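The Stomach

The bus company at Trasik keeps everything its passengers lose in one metal bin, and everybody who works there calls it the Stomach. I learned this on a Monday, when I called to ask about my sunglasses and a woman told me, between bites of something, that they had probably been swallowed.

"Swallowed," I said.

"Come before seven. Bring ID."

I should explain about the sunglasses. They were not good sunglasses. They had blue frames, the blue of a swimming pool in a brochure, and I had bought them at a gas station outside Masanja on the first day of a vacation that was supposed to fix my marriage. The marriage lasted 7 more months. The sunglasses were in their sixth year and going strong, and I had come to feel that I'd gotten the better half of the deal.

So I took the bus to Trasik. It was the same bus I had lost them on, and I spent most of the ride with my hand down the side of various seats, making friends. I found a pen and a hard candy. I kept the pen.

The office was at the back of the depot, behind a vending machine that sold only one kind of cracker. The woman from the phone had a desk, a stapler and a form.

"Describe the item," she said.

"Sunglasses. Blue."

"Blue lenses?"

"Blue frames. Dark lenses."

"Sentimental value?"

I asked if that was really on the form. She turned it around so I could see. There was a box for it, between Color and Estimated Cost, with enough room for a number.

"Out of what?" I said.

"Most people put 100."

I thought about it longer than I should have. I thought about the gas station, and my wife in the car with the engine running, and how she had laughed when I came out wearing them - a real laugh, the last one I could swear to. Then I thought about the time I sat on them at a funeral. I wrote down 30.

"That's low," the woman said.

"I'm trying to be fair."

"People who put 30 don't usually come in person." She stapled the form to nothing, just stapled it, and pointed me toward the other room. "You can look. Don't take anything that isn't yours. We had a man take an umbrella, and he brought it back and said it wasn't as nice as he'd thought."

The other room had a pale wooden table in it, and on the table sat the Stomach. I had expected something bigger. All the lost property of the Burneo line, 600 stops if you believe the poster, and it came down to a gray bin you could set on a table, scratched up one side as if something had once tried hard to get out.

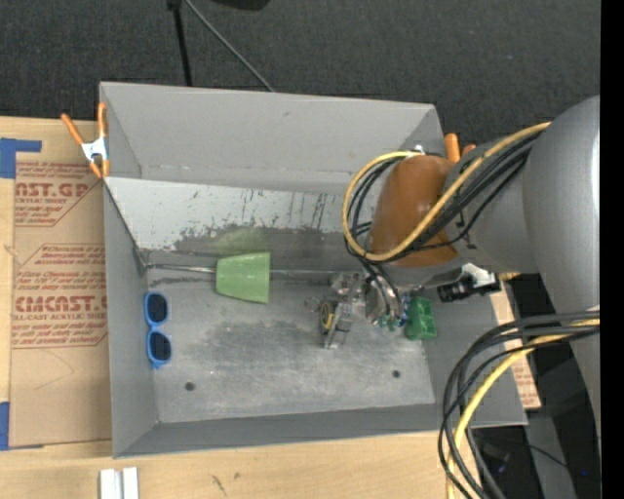

Odile Farrant
Staff Writer, Fiction

The sunglasses were at the far left, tucked in where the wall met the floor, one lens above the other. They looked like they were trying to sleep. A light green cup lay on its side farther back, the kind you would own a set of and never notice you were one short.

I leaned over them. The floor of the thing was cloudy with old stains, and there were two little holes in it, toward the front, and I wondered what was small enough to be lost a second time.

"Those them?" the woman called.

I wanted to say yes. I had ridden all that way. But there is a lot of blue in the world, and gas stations order in bulk, and lying there they could have been anybody's. They could have belonged to a person who would have written down 100.

"I think so," I said.

"You think so, or yes?"

I put them on. The left arm pinched behind my ear, right where it always had, right where I had been meaning to get it fixed since Masanja.

"Yes," I said.

"Sign at the bottom," she said. "And is that our pen?"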